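Search this site Search

Keeping the Naltari cell happy: speaker notes
Urs Egger, Gornero workshop day, August 12, 2026

Start with the thank-yous, then straight in. Ask who has ever lost a morning to a loose gripper screw. Wait for hands.
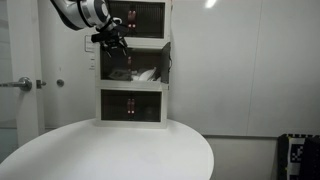

Say why I love this cell: it is small enough for one person to know every bolt of it. One arm, one two-finger gripper, one stack of boxes with doors, one table. You can look after the whole thing before your first coffee, and I do!

Setting up. The cabinet goes down first, then the arm learns where it is. Do it the other way round and you will teach everything twice (I did, at Comden, all 2658 points of it). Tell the story, keep it short.

Doors. My favourite part, so don't run over. A door that swings a little wide changes the pull, and the arm feels that long before you see it. Open and close each one by hand and listen. If it scrapes, stop there and sort the hinge before touching any software.

Fingers. Wipe the tips, then check they still meet square: close them on a strip of paper and tug. If the paper slides out on one side, slacken the two mounting screws, push the finger home, tighten again. Swap the pads every 50 hours. Pass the old pads round the room here, people always enjoy feeling the wear.

Cable at the wrist. Turn the wrist slowly through its full travel and watch the loop the whole way. It wants slack at both ends. Our first one went at 599 hours with no warning at all, and Berchtold had us a new one by the Friday. Lovely people.

Marker board. Clean it with a dry cloth, never spray. If somebody nudges it, run the calibration again, even if it looks fine.

Logbook: hold mine up. Coffee stains and all.

Questions. If it goes quiet, mention the September refit and the new hinges.

Comments

petra_w: The paper strip trick saved me an afternoon. Does it work with curved pads?

Urs Egger: It does, but use a narrower strip and try both edges.

millhand: More on hinges please!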